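I was promised a robot breakfast. That's how Radwa Amrani got me out to Lirkulthorpe before my second coffee, anyway, and I should have known better than to believe an engineering teacher with a deadline.

Radwa runs the robotics club at Holroyd College. There are 15 students in it this year, aged 12 and up, and they meet in a long room that smells of toast and warm electronics (a nicer combination than you'd think). In October they're off to the Kirnis Challenge, where teams get a two-armed robot to do ordinary kitchen jobs while a judge stands there with a stopwatch. They call their own setup Evitz. I asked what it stood for and got five different answers.

I'd pictured lots of typing. There's some of that, but mostly there's arguing, and the morning I visited the argument was all about grip. Where do you grab a thing made of mesh and wood? How wide should the fingers open before they come down? One student wanted to go in over the wooden side, another was dead against it, and I got so wrapped up in it that I forgot to take notes!

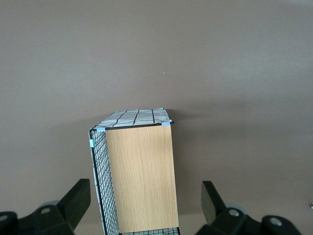

## Toast is harder than it looks

The kitchen task sounds like something you'd give a toddler. Bread, toaster, plate, basket, done. But each arm has to know where the other one is, and bread is a terrible thing to hand a robot. Squeeze too hard and you've got crumbs, squeeze too softly and it's on the floor. The club has a spreadsheet of practice attempts that was up to 362 lines when I looked, and the notes column is the best reading I've had all year. "Dropped it again, sorry bread" was my favourite. 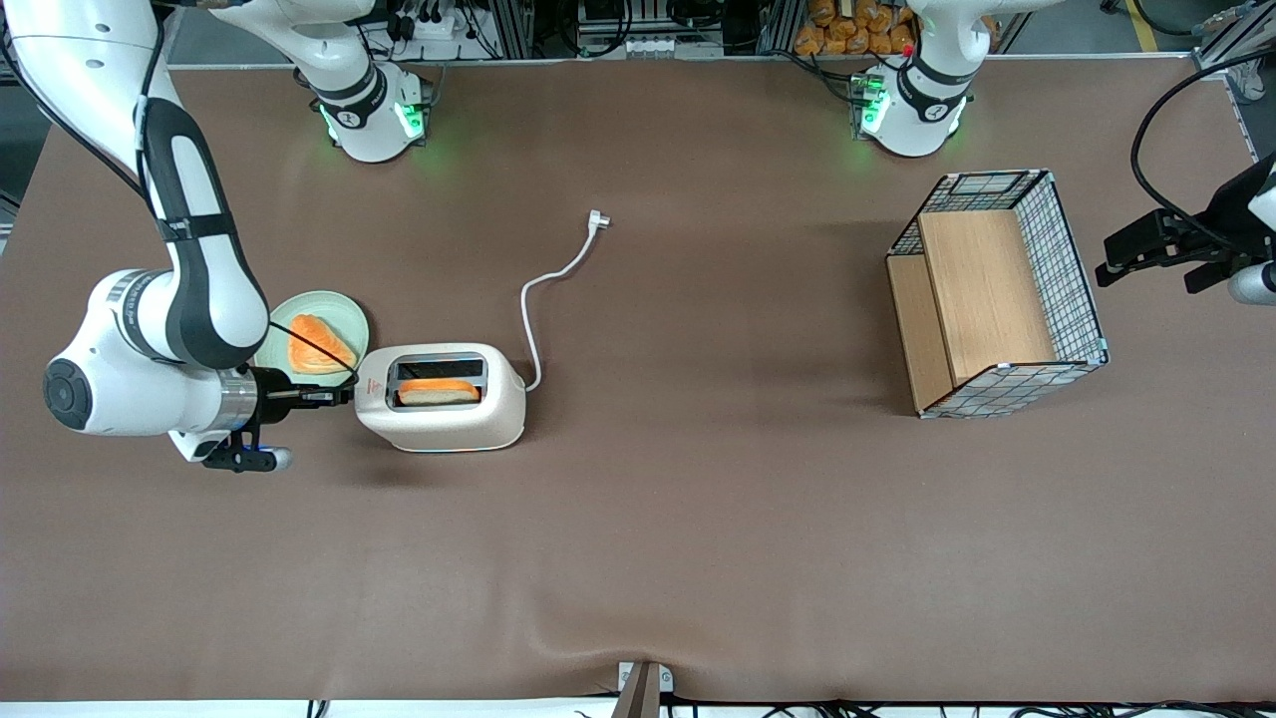
Money comes up a lot, as it does with any school club. They've raised $4,000 so far from a trivia night and a very long car wash, and it all goes on travel. Radwa would love spare fingers for the grippers too, but the kids voted for the bus.

What got me was how patient they are. I'd have thrown the bread at the wall by the third try. This lot just shift the plate a smidge, write it down and go again, usually while somebody's telling a long story about something else entirely. One of the younger ones showed me how she plans a move on paper first, with little arrows in coloured pencil, and then she let me draw one. Mine would have sent the left arm straight through the right one. She was very kind about it.

I ended up buying breakfast at the bakery on the way home.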